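Block bin back in use at Beddoe hall after spring clear-out

July 31, 2024

The parts room at Beddoe hall is open again, and the metal bins are back out on the tables. It took longer than planned. The room closed in May so the shelves could come down and the stock could be sorted, and most people expected it back inside a few weeks.

Short version: 290 lots of mixed blocks, brackets and offcuts went through the room. Anything cracked or chewed up went out. The rest got rinsed, dried on towels and put away by color, which is new. Before this it was all by size, sort of, with a lot of stuff just tipped in wherever there was space.

The sorting tables are the same ones as before. Light wood tops, sanded again in June by Derkach, the joinery shop across the yard, who also fixed the wobbly leg on the one by the door. No charge for the leg. The sanding came to $325, paid out of the spring sale money.

Carpet stays for now. There was talk of pulling it up and putting down something you can sweep, but the quote was $672 and that didnt include moving the shelves twice. So dark gray carpet for another year. It got a proper clean at least.

The bins are the part people keep asking about. The old plastic tubs are gone – two had split down the side and the others wouldn't stack. What's on the tables now is gray metal, open on top. They came secondhand from Breser when it cleared out its packing floor, and they look it. Scuffs, pale marks, the odd bit of tape. They're heavy enough that they don't slide when you're digging around in one, and the sides keep small stuff from rolling off onto the carpet.
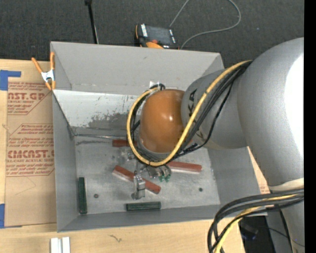
Red and dark green blocks in one of the metal bins at Beddoe hall.

The blocks are sorted out of the bins, not stored in them. Take a few at a time. Red goes to the left shelf, green to the shelf underneath, everything else to the trays by the window untill there's a proper place for it. The trays are labeled. Please don't relabel them.

A couple of things have changed from before the closure:

Bins stay on the tables. Not on the floor, not on chairs. One got kicked over the first evening and it took an hour to get everything out from under the shelving.

Keep the floor of the bin visible. The old tubs were filled to the brim and you had to empty the whole thing to find one piece. A thin layer works better, you can see what you have and pick it up without scraping your knuckles.

Loose hardware comes out first. Screws, pins and clips go in the jars on the back shelf. They scratch the blocks and they get stuck in the corners, and those corners are hard to clean.

Broken pieces go in the bucket by the sink. Don't put them back and hope.

Opening hours are the same as in spring, afternoons only, and the side door is the one to use. The front is still locked while the step gets repaired. Ring the bell if it's shut. If nobody answers, try again in a few minutes, the bell doesn't carry very well to the back.

Lending starts again right away for schools and clubs in Dasgate. Limit is 2 boxes at a time and that's firm, at least through the end of summer. Last year a lot of sets went out big and came back small. Boxes get checked at the table when they come back, so allow ten minutes or so and don't just leave them inside the door. Return slips are in the box lid. Fill in the color as well as the size this time, the new shelves don't work without it.

Boxes still out from before May should come back as soon as possible, whatever state they're in. No late fee, no questions. The green sets are the ones running short – the long ones most of all – and there's a waiting list from two schools already.

Donations are on hold. The back shelf is full and the jars are nearly full too. Clean wooden or plastic blocks in one color may be taken later in the year, but ask before you load the car. No magnets, no foam, nothing with glue on it. Last time someone left three bags of foam letters at the side door overnight and it rained.

The clear-out also turned up a fair bit that had nothing to do with blocks. A set of measuring cups, one roller skate, a box of curtain rings, a nice brass lamp with no plug. All on the table in the hallway. Claim it or it goes to the next sale.

Still to do: the lights over the second table, one of which flickers, and some kind of lip on the window shelf so the trays stop creeping forward. Derkach is going to look at the shelf when it's back in to do the step. The lights are a job for the hall's electrician and there's no date on that yet. The second table is fine to use in the meantime, just better before it gets dark.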